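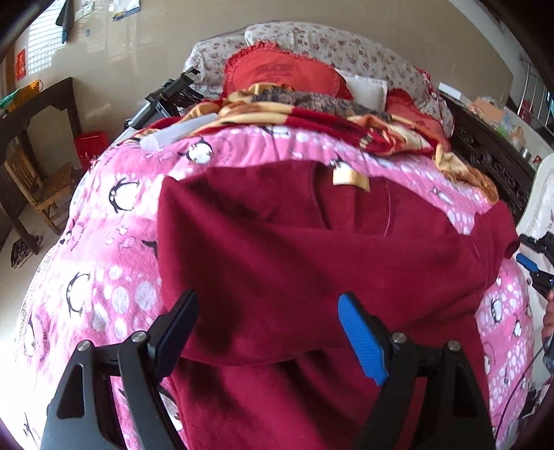 How long can the Revero shot clock run before it needs charging?

A full charge lasts 29 hours with the display at normal brightness. The low battery light comes on when 2 hours remain.

Setting up the clock for a basketball game

1. Place the two display units behind the baskets, facing the court. Lock the wheels.
2. Switch on the table controller, then each display. Wait for the green light.
3. Press MODE until BASKETBALL shows, then press SET.
4. Enter the period length and the team names. Names longer than eight letters scroll.
5. Hold HORN for a moment to test the sound – warn anyone standing close.

Note: If a display stays blank, pair it again from the Jistier menu. 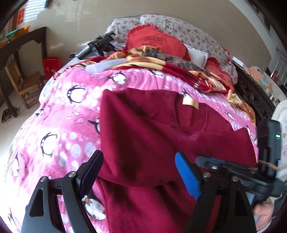 After the game, switch off the displays before the controller, or the last score will not be saved. Let the units cool, then wrap each one for transport. Any soft cover will do, and a fleece blanket like the pink one with the penguins is thick enough for the car. Keep the screen side facing inwards and do not stack anything on top.

Caution: Do not use the displays outdoors in rain. Do not lift a unit by its cable.

The memory holds 400 games. Older results are deleted first, so copy them to a computer in June, when the season closes.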